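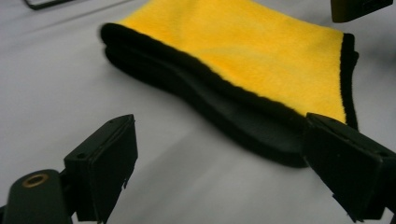 Yellow/black cloth, folded, on the pale top.

Ticket 619
Opened by: Nadhirah Rondonuwu
Site: Stilturport, second floor
Category: Cleaning supplies / surfaces
Status: Open, waiting on supplier

Problem
Fuzz and gray streaks on the pale tops after wipe-down. Only with the yellow and black microfiber cloths, the double-sided ones from Brekach. Old thin blue ones never did it. Shows worst under the window, side light. Two complaints from the front desk this morning.

Tried so far

1. Dry wipe, yellow side. Picks up dust fine. Leaves short yellow fibers, mostly near the end of the stroke. You can feel them more than see them.

2. Damp wipe, yellow side, plain water. Less fuzz, streaks still there. Streaks go the same way as the wipe so not something in the surface.

3. Damp wipe, black side. No fuzz. One dark smear, came off with a paper towel. Dye? Or just dirt off the cloth, it had been used already. Need to repeat with a clean one.

4. New cloth straight from the pack, unwashed. Worst of the lot. Fuzz everywhere.

5. Same cloth after one wash, warm, no softener. Better, not gone.

6. Checked the wash log. Somebody ran a load with the bath towels AND softener. Log doesn't say which cloths. So anything in the bin could be coated. Pulled the whole bin, put it in a bag marked HOLD.

7. Changed the spray. Was using Rodutell surface spray at full strength, label says dilute. Diluted it, wiped with the once-washed cloth, then buffed dry with a blue one. No streaks. Few fibers still.

So two seperate things I think. Streaks = too much spray, maybe softener as well. Fuzz = new cloths shedding.

Folding
Night crew asked which way they go. Yellow out, black inside, fold once and then over again so you get fresh faces to turn to. Don't wad them up in the caddy. Pile gets flattened and drags. Some are coming back with the black side out, please fix that when you restock.

For now
- wash new cloths twice before use, on their own, no softener
- no dryer sheets either
- blue ones for final buff until this is closed
- Rodutell diluted only, use the marked bottle
- leave the HOLD bag alone

Asked Brekach
Is shedding normal for first few washes, and is the black layer colorfast. Order no. 346, they want a photo of the edge trim, sent.

Update, 5 March 2025
Brekach replied. Say shedding is "expected" early on, nothing on the dye. Asked again. Myklebust can send a short pile version to try, one pack, told them yes.

Still to do: repeat step 3 with a clean cloth, wet, black side, leave it sitting on the top overnight. Will post result in here. If it marks, teh whole order goes back.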